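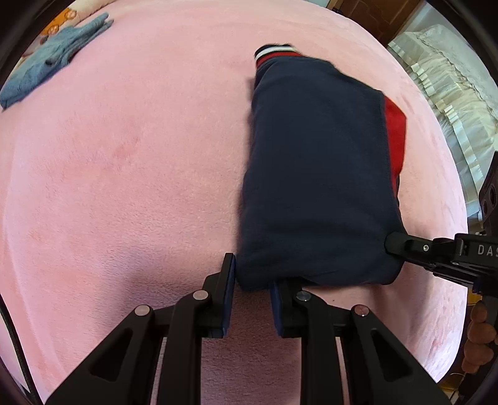
The occupancy variable separates rental units shown while the outgoing tenant was still in residence from units shown after vacant possession. It was taken from the tenancy ledger kept by each property manager and checked against the key register. Earlier work on vacancy duration has tended to use a single indicator for this purpose (Yeh and Karam), which treats a unit with a few boxes left in the hallway as equal to one that is fully lived in. We therefore added a second variable, personal effects, scored by room. A room was scored as containing personal effects where clothing, bedding in use or other movable belongings of a resident were present at the inspection. Tidiness had no bearing on the score. A navy garment with a red and white striped collar, folded lengthwise on a pink plush blanket (Figure 1), scores the same as clothing left in a heap. Furniture supplied under the lease was excluded.

### 3.2 Sample and listing period

The sample consists of 117 rental units in the Wuisan and Indska managed portfolios, all of them apartments or attached townhouses let on fixed terms. Units were included if the outgoing tenant had given written notice, if the unit was advertised publicly at least once, and if the advertised rent was recorded at first listing and at lease signing. Units re-let to a member of the same household were removed, as were units withdrawn for sale or major repair.

Time to lease was measured from the first public listing to the date on which the incoming tenant signed. Where a listing was cancelled and reposted by the same manager, the two listings were joined and the clock was not reset. Reposting is common in both portfolios, and treating each repost as a new listing would have shortened the measured duration considerably. Listings still open after 60 days were treated as censored at that point. Rent reductions within the period were recorded with their date and amount, and a reduction offered only verbally at a showing was not counted.

Listing histories were exported from Istach, the leasing software used by both managers. Showing records were less complete. The Wuisan office logged each showing at the time of booking, while the Indska office entered them at the end of the week from paper sheets, and we expect some under-reporting of unattended appointments in the latter. The showing count is for this reason used only as a control.

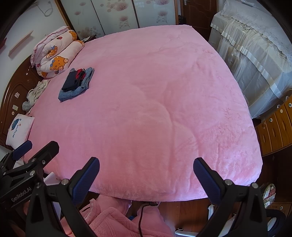

### 3.3 Scoring procedure

Scoring was carried out by 2 coders working independently from the inspection files, with the advertised rent and time to lease withheld. Each coder assigned a room score of zero or one for personal effects, and the unit score was the share of scored rooms with a value of one, expressed on a scale from zero to 100. Bathrooms and enclosed balconies were left out — they were inspected inconsistently across the two portfolios. Storage lockers outside the unit were also left out, whether or not they formed part of the lease.

Disagreements were settled by discussion, and where none could be reached the higher score was kept. Most disagreements concerned furnished units, in which the ownership of bedding and kitchen goods could not be established from the file alone. In those cases the inventory attached to the lease was consulted. If an item appeared on the inventory it was treated as the landlord's, regardless of its condition or apparent age.

### 3.4 Model

We estimate a proportional hazards model of time to lease, with occupancy and the unit score entered separately and then together. Controls are floor area, number of bedrooms, asking rent relative to the neighbourhood median, month of first listing, and the showing count. Standard errors are clustered by building. Listings first posted in March form the reference month.

The two main variables are correlated by construction: a vacant unit will usually have a low unit score, although abandoned goods produce exceptions. We report the joint specification with that in mind and place more weight on the estimates obtained within the occupied group alone.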